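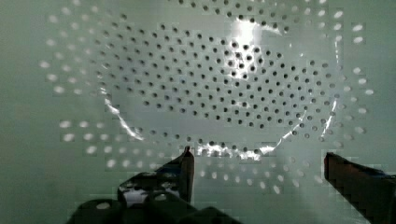

The new colander, pale milky green and full of holes.

I have a colander! A real one, big enough for a whole pot of pasta, and I am far more excited about it than a grown woman should be. For six years I drained everything with the lid held crooked over the pot, and I lost a lot of noodles to the sink that way (and a little skin off my thumb).

Delyth Howells is the one who talked me into it. She was over for dinner last August, watched me wrestle a pot of potatoes, and said "you know they make a thing for that." It took me until this winter to listen. I found mine on the bottom shelf at Beddoe, the housewares place next to the shoe repair, and I loved the color right away - somewhere between mint and skim milk. And look at those rings of little holes, all curving along with the bowl! I could stare at them while the water boils.

So far this week it has done spaghetti, two cans of chickpeas, a huge bunch of kale and a bag of frozen cherries that I left to thaw over a mixing bowl. The cherry juice went into seltzer and it was so good I bought more cherries the next day.

Tonight is Valentina Urrutia's white bean soup, the one with lemon peel and way too much garlic. She soaks her beans overnight, then simmers them for 45 minutes before the broth even gets involved, and she saves a cup of the cooking water. I always forget the cup - so there's a mug sitting in the sink already, waiting for me. I'll post the recipe once I get her to write down the amounts, because right now my notes just say "beans, plenty."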